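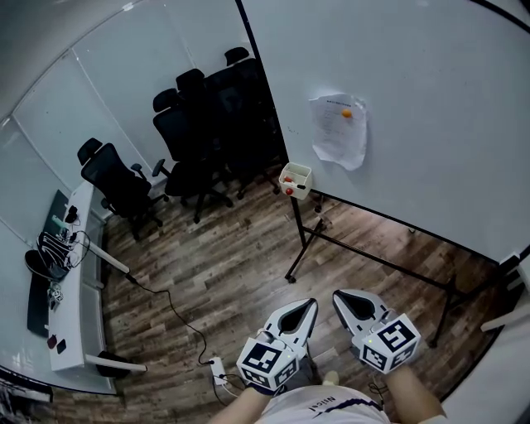
**Ekua Abubakari** wrote:

I'd want to see a second quote before anyone signs anything. $3000 to sand and oil one small room is a lot of money, and "it needs it every five years" is what a person says when they'd like to be back in five years. Did they put down in writing what oil they're using and how many coats?

---

**plankton44** wrote:

Written quote says "Sendden hardwax system, full treatment." No number of coats. I asked on the phone and the guy said "until it's fed." I don't know what that means and I'm not sure he does.

Some background, as I left it out of my first post. House is from the fifties, plank floor, white walls, the room is going to be an office. The previous owners said the floor was oiled but couldn't say with what. There's one dull strip by the door where everybody walks. The rest looks fine to me. The contractor spent maybe ten minutes in there and told me the whole floor was "thirsty."

---

**Kevin Cáceres** wrote:

Floors aren't thirsty. Old finish wears off where you walk and stays put where you don't.

Put a few drops of water on the dull strip and a few in a corner. Wait ten minutes. If the corner still beads, the finish in the corner is doing its job and you don't need to sand it. Clean the strip, buff in a thin coat of maintenance oil, wipe off all the extra, stay off it overnight. I've done mine that way twice.

---

**rirkotau_fan** wrote:

> you don't need to sand it

Disagree. You can't spot-oil over an unknown product. If the old stuff is polyurethane, your oil will sit on top and stay gummy for weeks. Ask me how I know. Sand it all, start clean, and use Rirkotau, one coat and done. I did 44 square meters of it in my last house and never touched it again.

---

**Ekua Abubakari** wrote:

How long did you live in that house after you did the floor?

---

**rirkotau_fan** wrote:

A year and a half. But it looked brand new when we left.

---

**Ekua Abubakari** wrote:

Right. Anything looks good after a year and a half. I'm not saying it's bad oil, I'm saying "never touched it again" covers eighteen months.

Fair point about polyurethane though. plankton44 should find out what's on there before putting anything on it.

---

**Nanami Hosoda** wrote:

You can test that. Pick a spot inside the closet, dab a bit of denatured alcohol on a cotton ball and leave it for a minute or so. Shellac goes sticky. Poly and oil mostly don't react, so for those scrape a tiny bit with a razor blade. Poly tends to come up as clear flakes, oil doesn't really come up as anything. Open a window, and no pilot lights nearby.

It isn't foolproof. Some of the newer oils have hardeners in them and will flake a little. But it'll tell you more than "thirsty" did.

One more thing before anybody rents a sander: how thick are the boards? If it's been sanded a few times you could be close to the tongue. Pull up a floor vent or a threshold and look at the edge.

---

**plankton44** wrote:

OK, did the water thing at 7 this morning. Corner beads. Dull strip soaked in and left a dark mark, which has mostly faded now. Scraped in the closet and got a sort of waxy smear and no flakes.

No vent in this room. I'll try the threshold when I have a helper.

---

**Kevin Cáceres** wrote:

Waxy smear sounds like hardwax oil to me. I'd do the strip only and keep the $3000.

---

**Shih-chieh Lam** wrote:

I'd slow down a bit. A smear could also be years of paste wax or some supermarket floor polish over who knows what. Clean a patch with mineral spirits first and scrape again. If you oil over polish you'll be on your knees taking it all off.

Also, a strip that's been bare for years will have dirt down in the grain. Oil will lock that in and it'll look darker than the rest. Some people don't mind. I did mind, and I ended up sanding the whole hallway after all. The rental place charged me for 23 sanding discs, and I still think I used 13.

---

**rirkotau_fan** wrote:

So, sand it all. Like I said.

---

**Shih-chieh Lam** wrote:

My hallway, yes. A strip by an office door with a mat over it, maybe not. Lay your rags out flat outside when you're finished, whichever way you go. Oily rags in a pile can catch fire on their own.

---

**plankton44** wrote:

Called the contractor back and asked if he'd price just the strip. He said Sendden "doesn't allow partial work." I asked where that was written down and he said he'd email me. That was in November.

Getting mineral spirits tomorrow.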